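ok so I finally quit washing my hair every single day and I have thoughts (a thread, sorry in advance)

Backstory: my scalp was itchy all winter and the ends felt like straw. The stylist at the place in Grullbridge told me to try going 4 days between washes. Four!! I laughed at her.

Week one was rough. By day two I looked like I'd been frying chicken. Wore a headband to everything and kept my distance from people at the store.

Week two, still greasy, but the itching calmed down a lot. I was using the Bito oatmeal shampoo, just on the roots, and letting it rinse through the rest.

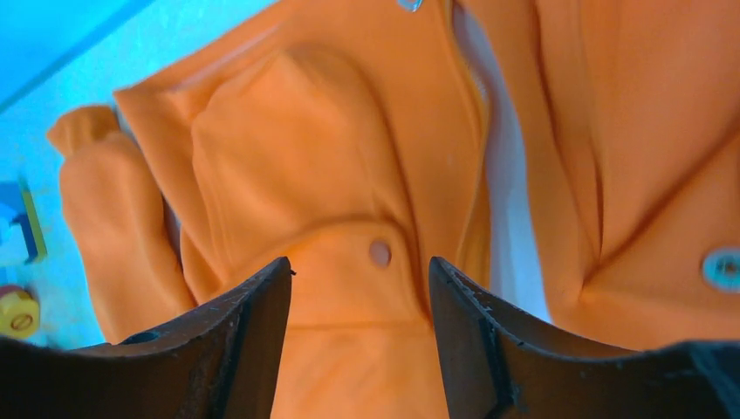 Also switched to lukewarm water, which I hate. I'm a boiling hot shower person and always will be. I do the hair part first, get it over with, then crank it back up.

Someone asked about dry shampoo. I tried the Montoya powder and it's fine? Smells like a fancy candle. Left a gray patch at my part that I didn't notice until after lunch, so brush it out longer than you think you need to.

The Pedau scalp brush I'd skip. Too stiff for me, and my head was sore for 2 days.

My original whiny post about this got 2,951 views, so apparently a lot of you are itchy too lol

Not saying it works for everybody, my sister does it and just gets flakes. If yours is really bad or bleeding please go see a doctor and don't listen to me!

Next up is growing out my bangs. Aiming for October. Pray for me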